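Section 4. Setting Up the Drawer Bench

This section covers the drawer bench used by the Primlow Robotics Club for the second half of the course. Complete Section 3 (arm power-up and emergency stop) first. Members who have not signed the stop-button sheet may watch but may not run the arm.

The drawer task has two halves. In the first, the arm takes the blue cube out of a drawer and sets it on the table. In the second, it picks the cube up from the table and puts it back in the drawer. Teams at the Gulurstead meet in May run both halves, so set up for both even if you only plan to practice one.

4.1 What you need

- The arm, already mounted and cabled
- The small drawer cabinet
- One blue cube from the parts bin
- The laptop with the Prandon control program installed
- The bench notebook
- A soft cloth and a roll of painter's tape

Any blue cube in the bin will do. They are all the same size, and chipped corners make no difference to the grip. Do not use the red ones. They belong to the stacking task and are slightly larger.

4.2 Placing the cabinet

1. Clear the table. Bags, drinks and phones go on the side shelf.

2. Wipe the tabletop and the inside of the bottom drawer with the cloth. Let the table dry.

3. Set the cabinet toward the back of the table, drawers facing the front. Leave the right side of the table free for the cube.

4. Pull the bottom drawer all the way out, then push it back in. It should move without catching. If it sticks, see 4.6.

5. Check that the cabinet does not slide when you pull the drawer. If it does, put a strip of folded tape under each back corner and press down.

6. Close all the drawers.

Note: The saved positions in Prandon assume the cabinet has not moved since the last teaching session. If anyone has lifted it, even to clean under it, go through 4.4 again. Write "cabinet moved" in the notebook so the Friday group knows.

4.3 Routing the cables

Two cables on the arm need attention before every session.

1. With the arm powered off, follow each cable by hand from one end to the other. Look for pinches and for tape that has come loose.

2. Leave enough slack for the arm to reach the front of the table. A cable that is pulled tight at full reach will work its way out of the connector.

3. Move the arm by hand to the pose above the open bottom drawer. Watch where the slack falls. Cable may hang across the drawer, but it must not get between the gripper fingers or loop around a drawer handle.

4. Close the drawer slowly with the arm in this pose. If a cable is caught by the drawer front, take up slack at the clip nearest the base and try again.

Caution: Never free a caught cable while the arm is moving. Press the stop button, wait for the arm to hold still, then reach in.

4.4 Teaching the positions

Two people are needed for this part, one at the laptop and one at the arm. Say "moving" before each move and wait for the other person to answer.

1. Open the program and choose the job named RUGGIERO. This is the club's base job. Save a copy under your team name before changing anything.

2. Set the speed to Low.

3. Teach the home position. The arm should be well clear of the cabinet.

4. Teach the handle position for the bottom drawer. The fingers should close on the handle without pushing the drawer front.

5. Teach the end of the pull. Stop before the drawer reaches the end of its travel - the runner will bend if the arm keeps pulling.

6. Place the cube on the drawer floor a little behind the front panel. Teach the approach from straight above, then the grip.

7. Teach the table position to the right of the cabinet. Keep it far enough away that an open drawer cannot touch the cube.

8. Save the job. The program gives each saved job a number. Copy it into the notebook (the last one Dragica Bošković entered was 1,068, so yours will be higher).

4.5 Running the task

1. Close the drawers and send the arm home.

2. Run the job once with no cube. Keep one hand by the stop button.

3. Put the cube in the bottom drawer, close it, and run the first half.

4. Run the second half from the table position.

5. If both halves finish without a stop, raise the speed one step and repeat. Do not go above Medium without a mentor present. Gitau Shemweta and Corrado Messina are the mentors for this bench.

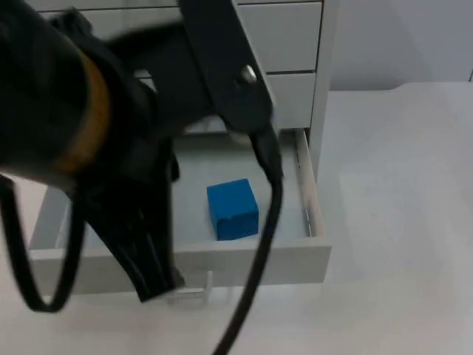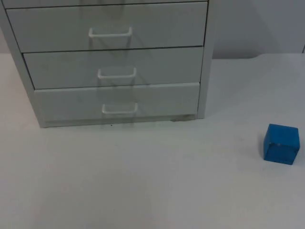 A run counts only if the cube ends up where the job says it should and nobody has touched the table. Nudging the cube back into place between halves makes it a practice run. Mark it with a P in the notebook.

Log at least 11 runs before you change a taught position. Teams tend to reteach after one bad grip and then can't tell which change helped. Sveva Bellini's team logged 86 runs last term, almost all on the same set of positions, and their notes are worth reading before you start.

4.6 Common problems

Drawer sticks partway. Take the drawer out and check the runners for tape or grit. Wipe them dry. Do not oil them.

Fingers slip off the handle. The handle position is probably too high. Lower it a little and reteach the pull as well.

Cube turns in the grip. The fingers are closing off center. Reteach the grip with the cube square to the drawer front.

Arm stops above the drawer with a force warning. Check the cables first. If they are free, check that the drawer opened as far as it did when you taught the job.

Job runs but the arm misses everything by the same amount. The cabinet has moved. Go back to 4.2, step 3.

4.7 Shutting down

1. Send the arm home and wait until it stops.

2. Save the job and close the program.

3. Switch off the arm at the wall box, then unplug the laptop.

4. Return the cube to the bin and close the drawers. Leave the cabinet where it is.

5. Sign the notebook. Report damaged cables or a bent runner to Ubaldo Bellini before the next session, and hang the red tag on the wall box so the arm is not used until he has looked at it.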